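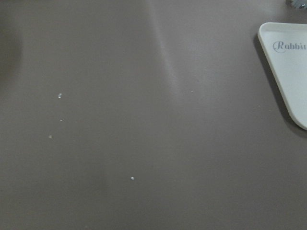
Vega Cantero asked at the last review whether the tableware sorting could finish by August without a second room, and the short answer is yes, if the shelving arrives. The rest of this report covers where the Pleren lending store stands and what the remaining money will be spent on.

Intake. We have now checked in 3454 pieces, mostly plates, bowls, cups and serving trays. The largest lot came from the Mateos day center when it closed its dining room. Plastic and ceramic are kept apart from the start, as the plastic goes to the children's groups and the ceramic does not.

Sorting. Each piece is laid on the table by itself, looked over under the ceiling light and given a line in the register. Trays with a printed word or name are entered under that word as it reads, for instance "Rabbit" on a white plastic one. This takes longer than sorting by color, but borrowers ask for pieces by what is printed on them and we were losing time looking. Odd shapes are still a problem. Round and square trays stack, wedge-shaped ones slide off each other, and for now they stand upright in file boxes.

Rejected pieces. We have set aside 214, nearly all for chips or cracked rims. Trinidad Olmedo is asking Vastis whether they will take the ceramic for fill. No answer yet.

Loans. Over 45 groups have borrowed at least once. Returns are mostly on time – the exception is the Multorar summer program, which still has two crates and has been written to.

Spending. The shelving is ordered and paid for. The dish racks came in under the estimate, and we would like to move the difference to file boxes and labels. Please confirm that this is allowed under the same budget line.

Next period. Finish the register, put up the shelves, and open the store until 10 in the evening once a week for groups that cannot come during the day. The key for the side door is still to be arranged with the building.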